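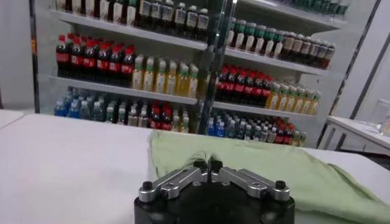 What does a grasp planner need to know before it closes the fingers? A target point, an approach direction, a finger opening and a force limit. For cloth it also needs a guess at which layer it will catch.

Chapter 5. Planning for Cloth
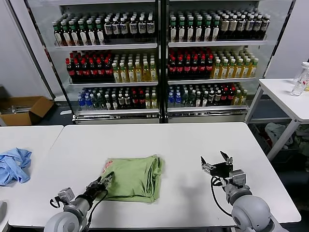 A planner for rigid parts can store one pose and trust it. Cloth has no single pose, and the Mirholm code in this chapter keeps a height map instead, updated after every contact. Two-arm work adds a schedule. With one gripper at the left edge of the green cloth and the other raised and open over bare table, the planner must treat the second arm as free but still reserve its path. Section 5.2 gives the reservation table, with a default timeout of 80 control cycles.

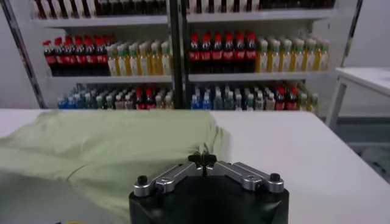
Vasiliki Tsolakis objects that a height map hides folds lying under other folds, and that a planner should carry several candidate shapes at once. Her method is covered in Section 5.4. It costs more memory and recovers better from a missed grasp.

Related chapters
Chapter 4. Contact Detection
Chapter 6. Recovery After a Failed Grasp

18 comments | 2,211 shares

This site uses cookies. Accept | Settings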